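Progress Report to the Dadarus Fund: Hand-Held Gripper Comparison, March

14 shares | 3 comments

During this period the Skamell team compared two sets of finger pads, Sanna and Dallen, on household bedding. Each set completed 70 trials with quilted covers. The Sanna pads lost hold of the hem in 20 trials and the Dallen pads in 59 – a wider gap than our proposal anticipated. Most of the losses came when a puckered edge was lifted from the side.

Remaining work covers thin sheets and pillowcases. We request no change to the budget.

Comments (3)

Were both sets new at the start?

Yes, and replaced halfway through.

Please include pad wear in the next report – the fund asked for it last year.

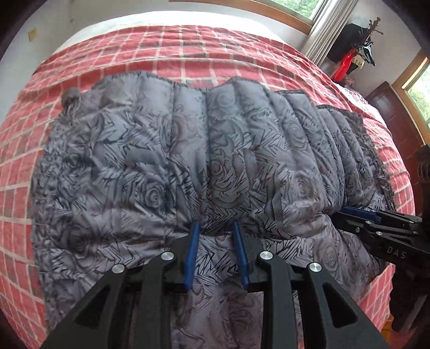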